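Event draping

Event draping, also stage or booth draping. The covering of tables, poles, rails and walls with loose cloth for trade shows, school plays, weddings. Mostly rental work. Black is the usual color, then white.

History

Older theater curtains were heavy and stayed put. Portable draping came later, once light poles and synthetic cloth got cheap. In the town of Utholm the rental firm Rosov kept 31 sets on hand and sent them out by van, mostly in December. Its handbook, written by Leif Overgaard, is still passed around in photocopy. Parts of it are out of date. 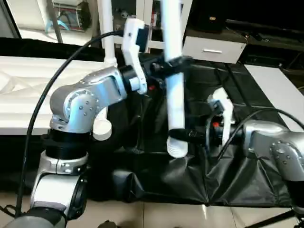 Black fabric draped over a table.

Table draping

Simplest form. One cloth, thrown over and pulled to the floor on the public side. Corners either boxed (folded flat and pinned) or left to fall. Boxed corners look neater but take longer, and the pins get lost. Fitted covers exist, stretch type, but only fit the one table size.

Poles and uprights
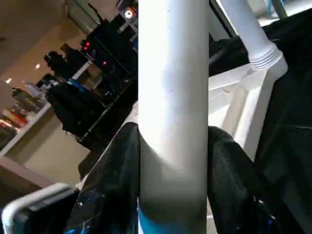
Uprights are covered by wrapping, by a sewn sleeve, or by hanging a panel on each side. The sleeve is quickest. Panels use less cloth but tend to gap in the middle. With a white pole the gap is obvious, as where black cloth is bunched on both sides and the pole still stands out bright between them. Small light speckles also show on black, so crews carry a lint roller. Overgaard recomends 4 clips per upright, other crews use tape.

Fabrics

Polyester for most jobs. Velour where light has to be soaked up. Cotton wrinkles badly in the van and is mostly avoided now. Weight matters more then color for how the folds hang. 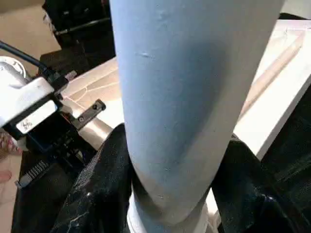 Can draping cloth be machine washed?
Most plain polyester can, cold and without softener. Velour goes to a cleaner.

Storage

Rolled, never folded, if there is room. Cardboard tubes work well. Folding leaves a crease across the panel that shows under side light and needs steam to get out. Bags should be labeled with length first, then color. The Zonmont system, used by a few hire shops, adds a number for wear, from 1 (new) to

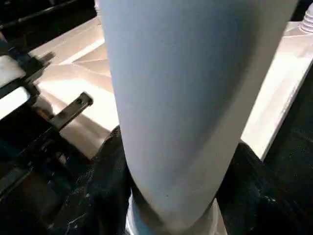 4 (back rows only). Cloth past that point gets cut down for table toppers or rags. Brittany Thibodeau's revision of the scale split the last grade in 2, little used.

See also: Stage curtain, Tablecloth, Trade show booth

Page last edited 29/03/2018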